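Wanted: Saturday play helper for the Dreltevley toy library

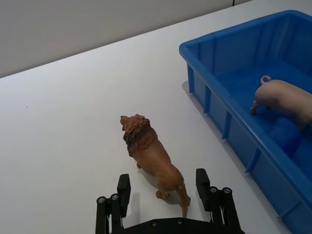

I've been running the toy library in Dreltevley long enough now that I've stopped being surprised by what people will drive across the county to borrow, and I've finally got the go-ahead to pay somebody to help me with it. So this is me looking for a person! It's part time, it's Saturdays plus one evening, and it would suit anybody who likes children, doesn't mind a bit of lifting and can keep their temper when a jigsaw comes back short.

First, what we are, for those who haven't been in. We lend toys the way the library next door lends books. Families join, they take things home for a fortnight (three weeks over Christmas), and they bring them back in more or less the state they left. We've got 1,612 items on the catalogue and almost 44 families coming through on a good Saturday, which in our two rooms feels like a lot, especially when it's raining and they all bring the pushchair.

What you'd be doing. Mornings are the desk, mostly. Checking things out, checking things in, taking the little yellow tickets, chatting. I put chatting in on purpose. Half the parents who come to us are new to the town and some of them haven't spoken to another grown-up since Tuesday, so if you'd sooner keep your head down and scan barcodes I don't think you'd enjoy it much. After lunch we have the play session, which is 2 till half past three, and that's where I really need another pair of hands. We put out the farm and the zoo, the kitchen, the dressing-up rail and whatever I've dreamt up for the big table, and you'd be on the floor with the under-fives while I do the older ones and the kettle.

Then there's the evening. I come in on Tuesday from six to wash and mend, and I'd like you there for that too if you can manage it. It's the bit I like best, to be fair. Radio on, two bowls of soapy water, a big pile of animals and bricks, and a tin of odd wheels that I will find homes for one day. If you can sew a button or get a stripped screw out of a battery cover I shall be delighted with you. If you can't, I'll show you the button, and we can both swear at the screw.

I'd love somebody with a second language. My colleague Eylül Güneş does a Turkish story time for us once a month and the difference it's made to who comes through the door is enormous, so if you've got Polish or Arabic or Urdu or anything else up your sleeve, do say so in your letter. It isn't a condition though. Nor is a childcare qualification. I haven't got one myself, I used to sell carpets.

Things you do need. You'll have to be 19 or over (that's the insurance, I argued). You'll need the usual background check, which we pay for and which takes a few weeks, so please don't hand your notice in anywhere until it's back. You need to be all right with stairs, as the puzzles and the outdoor things live up on the first floor and there's no lift. And you have to be able to do most Saturdays in term time. I don't mind the odd wedding.

The money is the council's bottom rate, going up a step after six months, and I know that's not going to buy anyone a yacht. You get paid holiday, a proper lunch break, and the run of the shelves, so if you've got children or grandchildren or nieces they'll think you're marvellous. Travel is paid if you're coming in from Otosberg or further out. The bus stops right outside and there's a rack for bikes round the back by the bins.

I'm hoping to have somebody start in January, once the Christmas loans have come home and we've done the stocktake, which you're very welcome to miss.

To apply, just write to me. One side of paper is plenty, and I'd much rather hear about the toy you loved when you were six than read a list of your strengths. Drop it in at the desk or put it through the door marked "Play helper". If you'd like to have a look round before you decide, come along to any play session, say hello and stay for a cup of tea. I'll be the one with the whistle round my neck, and there are usually biscuits until the first lot of parents have gone.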